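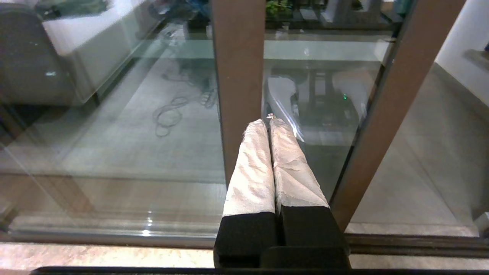
Photo: Hedvika Sýkora / Tirkuva workshop pages

Wrapping gripper fingers: what is worth your time

Every maker of grippers will sell you special fingertips. I have tried the Riltar pads and the Ulimik sleeves, and I'm still waiting to see either beat a bit of wrapping put on with care. That said, wrapping has its own troubles, and plenty of the advice going round is wishful.

White wrapping like this creases. People say creases help the grip. Maybe on cardboard. On a door handle or a smooth edge I get less contact from a wrinkled finger than from a flat one, so pull each turn tight and press it down with a spoon before starting the next.

Trim frayed edges with nail scissors. Don't pull the threads.

Wrap both fingers with the same number of turns. If one is fatter, the tips meet off centre and you will spend an evening blaming the controller. Then close the gripper with nothing in it and look at where the tips touch.

Keep the wrapping on the fingers and well clear of the black housing. I once ran it too far down and the fingers stopped short of closing.

Glass is where I trust the sales talk least. A wrist camera facing a glass panel picks up reflections along with whatever is behind the pane: cables on the floor, a green light on some equipment, a bright streak right by the fingertips. Demchenko say their camera "sees through glare". Mine didn't. Moving a lamp did more than 2 firmware updates.

Clean the track at the foot of the glass before trying anything near it – an old toothbrush will do.

Khrystyna-Mariia Palamarchuk wrote in August to say her sleeves lasted 3,000 closes. Mine split at 1,364, on the counter in the software, and I wasn't being rough. I've gone back to wrapping and change it every 4 weeks.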